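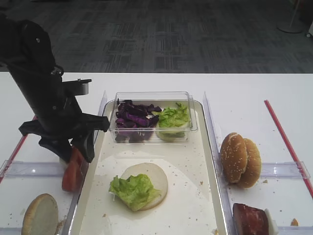 Der Salat gehört nach unten, sonst ist das Brötchen nach zehn Minuten durchgeweicht, hieß es von Turunen schon in der ersten Besprechung, und die Tomate bitte nie direkt auf die Krume. An diesem Einwand hat sich unser Projekt dann länger aufgehalten als geplant. Der vorliegende Bericht beschreibt, wie wir die Reihenfolge der Zutaten bei einem kalt belegten Gemüsebrötchen untersucht haben, welche Mengen wir am Ende festgelegt haben und was offen geblieben ist.

1. Aufgabe

Die Aufgabe kam von der Mensa Undositz. Dort soll mittags ein Brötchen ohne Fleisch und ohne warme Teile angeboten werden, das sich an der Ausgabe schnell belegen lässt und das man auch mitnehmen kann. Vorgegeben waren ein rundes, weiches Brötchen, grüner Salat, Rotkohl, Tomate und Zwiebel. Eine Soße war freigestellt. Wir haben uns dagegen entschieden, weil sie die Frage nach der Feuchtigkeit überdeckt hätte.

Die Brötchen lieferte die Bäckerei Stullik, das Gemüse kam von Rakska. Beides wurde am Versuchstag geholt und nicht über Nacht gelagert.

2. Vorbereitung

Rotkohl und grüner Salat wurden geschnitten und in einen durchsichtigen Behälter mit zwei Fächern gegeben, der Kohl links, der Salat rechts. Das hat sich bewährt, denn der Kohl färbt, sobald er mit etwas Nassem in Berührung kommt. In einem gemeinsamen Behälter war der Salat nach kurzer Zeit violett gefleckt.

Als Unterlage diente ein weißes rechteckiges Tablett mit erhöhtem Rand. Darauf steht hinten der Behälter, vorne wird belegt. Auf dem weißen Tablett fällt jeder Krümel und jede Pfütze auf, für die Ausgabe eher ein Nachteil, für uns war es praktisch. Wir konnten nach jedem Durchgang sehen, an welcher Seite Flüssigkeit ausgetreten war. Wie oft zwischendurch gewischt werden muss, haben wir nicht untersucht.

Die Tomaten haben wir in Scheiben geschnitten und nicht gesalzen. Salz zieht Wasser, das hatten wir im April bei den Vorversuchen zu spät bemerkt, die ersten Ergebnisse sind deshalb nicht in die Auswertung eingegangen.

3. Durchführung

Insgesamt wurden 46 Brötchen belegt. Verglichen wurden drei Reihenfolgen:

Reihenfolge A: Unterhälfte, Tomate, Salat, Rotkohl, Zwiebel, Deckel
Reihenfolge B: Unterhälfte, Salat, Tomate, Zwiebel, Rotkohl, Deckel
Reihenfolge C: Unterhälfte, Rotkohl, Tomate, Zwiebel, Salat, Deckel

Die fertigen Brötchen blieben bei Zimmertemperatur liegen. Danach wurden sie aufgeklappt, die Krume mit dem Finger geprüft und in »trocken«, »feucht« oder »durchgeweicht« eingeteilt. Diese Einteilung ist grob, und zwei Personen kamen nicht immer zum selben Urteil. In diesen Fällen haben wir das schlechtere Urteil eingetragen.

4. Ergebnisse

Bei Reihenfolge A war die Unterhälfte fast immer durchgeweicht. Die Tomate liegt auf der Krume, und der Saft geht hinein, da hilft auch ein dickeres Brötchen nicht. Reihenfolge C war besser, aber der Kohl hinterließ dunkle Flecken auf der Krume und rutschte beim Hineinbeißen seitlich heraus.

Am besten schnitt B ab. Das Salatblatt hält die Tomate von der Krume fern, solange es groß genug ist. Ein Blatt, das an einer Seite über den Rand hinaussteht, stört nicht – wichtig ist, dass die Mitte bedeckt bleibt. Geschnittener Salat eignet sich an dieser Stelle schlechter, zwischen den Stücken läuft der Saft durch. Für die unterste Lage empfehlen wir deshalb ein ganzes oder grob gerissenes Stück.

Von den Brötchen nach Reihenfolge B waren 13 beim Aufklappen trocken, die übrigen feucht. Durchgeweicht war keines.

5. Mengen

Für einen Ansatz werden 300 g geputzter Rotkohl gebraucht. Davon bleibt meist etwas übrig, das am selben Tag verbraucht werden sollte. Eine Tomatenscheibe pro Brötchen reicht aus, bei zwei Scheiben hält der Deckel nicht mehr. Die Zwiebel wird in Ringen aufgelegt. Sie war der Bestandteil, über den die Meinungen am weitesten auseinandergingen, einige Tester haben sie herausgenommen.

6. Offene Punkte

Die Haltbarkeit im verpackten Zustand haben wir nicht geprüft. Auch die Kosten sind nur für die Zutaten gerechnet, die Arbeitszeit fehlt. Turunen hält ein angeröstetes Brötchen für die bessere Lösung. Das lag außerhalb der Aufgabe, wäre aber ein Thema für die nächste Gruppe.

Abgabe: 11. Juli 2020
Projektnummer 2839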